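Households Wanted: Try the Stasska Two-Arm Laundry Folder at Home and Tell Us What You Think

I'm looking for people who hate folding laundry. I also want people who secretly love it, because they tend to be the pickiest, and picky is what I need right now!

A little about the job first. I run home trials at Rezende, and our Stasska is a two-arm folder that works right on your own furniture. No special table, no feeding shirts into a slot. It works on a couch seat, a made bed, whatever flat soft thing you already dump your clean clothes on (we all have one). The arms reach down over the clothes and do the folding with plain two-finger grippers, and there's a small camera down at the wrist so it can look at the fabric up close.

We sell the home kit for $2,495, and it's a fair question whether it earns that. I have my own opinion, but I work here. So I'm signing up 17 households in and near Brenddale to live with one for 8 weeks, starting in March, and to be blunt with me about it.

Red and white shirts on a gray couch are what I practice with most. I like them for training new trial hosts, too, since a sleeve in a different color from the body makes it really easy to see where a fold went.
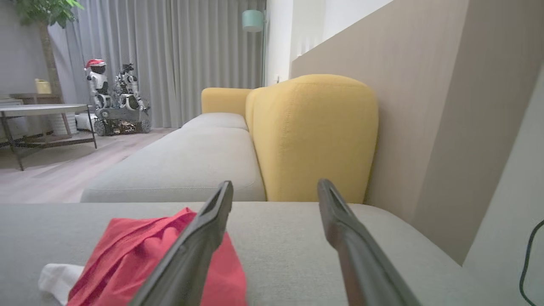
WHO WE'RE LOOKING FOR

You don't need to know a thing about robots. If you can work a dishwasher, you can work this. What I do need is a home where laundry happens a lot, so families, roommates and people with messy jobs go to the front of the line. Apartments are fine. So are stairs, as long as two of us can get a heavy case up them.

You should have:

A couch or bed with a fairly flat surface, and a regular wall outlet close by
Home internet that mostly behaves
Enough clean laundry for at least three folding sessions a week
Half an hour now and then to talk with me on the phone

Pets are okay, but tell me up front. I'll want to set things up in a room with a door. Same goes for toddlers, and an adult has to stay in the room any time the arms are moving. That rule doesn't bend for anybody, me included.

WHAT YOU'LL DO

I bring the kit over and set it up with you, and that takes most of a morning. After that you run your normal wash and let Stasska have a go at it. It's good with T-shirts, towels and kids' clothes. It's so-so with hoodies. Fitted sheets, please don't even try — I've tried, and I had to go for a walk afterward.

After each session you fill in a short form on your phone. What did you give it, what did you have to fix by hand, would you have been faster on your own? I want the grumpy answers as much as the nice ones. Maybe more!

You'll also get a box of practice clothes from us, and once a week I'd like you to run the same few pieces so I can compare one house with another. Please don't iron them. Crumple them up and toss them down the way you'd really do it.

Pay is $30 a session, sent at the end of each month. You keep the practice clothes if you want them. If you finish the whole trial you can buy your kit at half price, or we come and haul it away and you never have to think about us again.

ABOUT THE CAMERAS

Everyone asks, so let me get to it. The cameras record during folding sessions only, and they'll pick up whatever part of the room is in view. You can look over every recording before it goes anywhere, and delete any you don't like. We share fabric and grip data with our partner Genetix, who help make the gripping software, and they get it without your name or address attached.
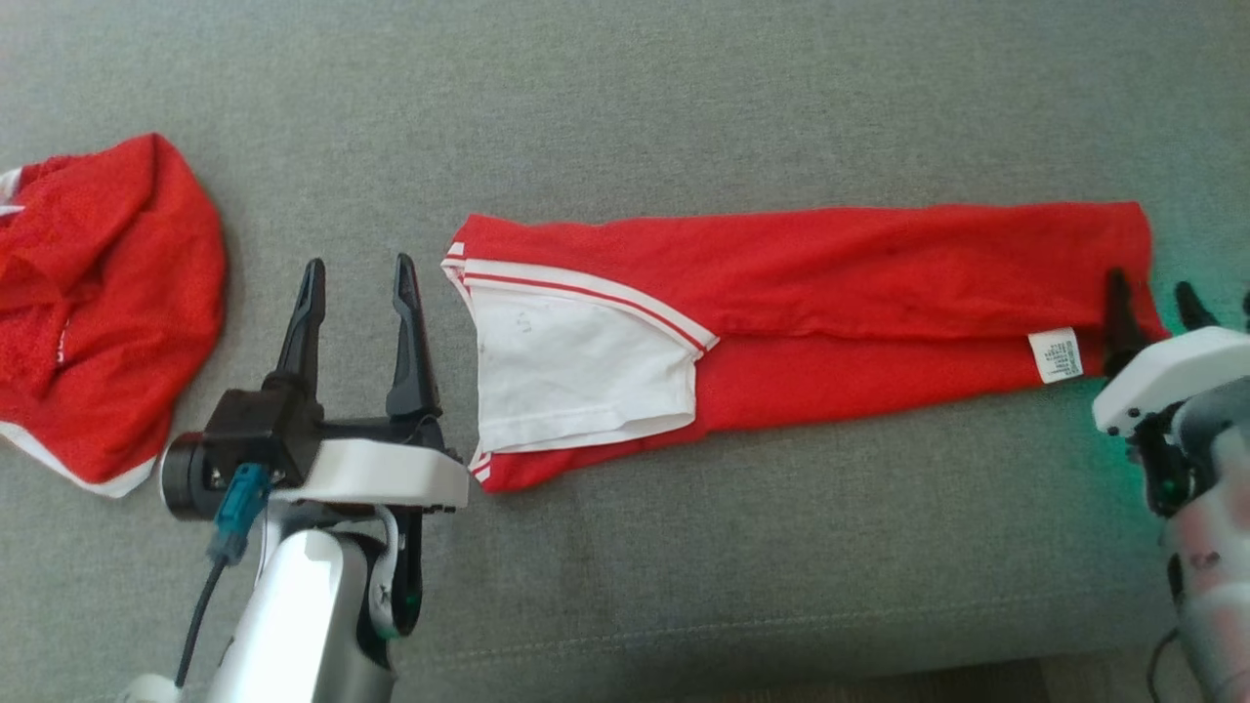
Dalliance wrote in under our last call: My main worry is my good sweaters. I've had dryers eat nicer things than this would ever touch, but still, who pays if it pulls a thread?

We do. Send me a picture and what you paid, and I'll get you the money with your next payment. I'd still keep cashmere and anything with beads out of the basket, at least until you've seen it work and made up your own mind.

HOW TO APPLY

Use the form on our trials page. Tell me who lives with you, what kind of couch you have, and which piece of laundry you dread the most. That last one really does count. I call people back in the evening, usually after 6 p.m., so pick up if you see a Brenddale number you don't know.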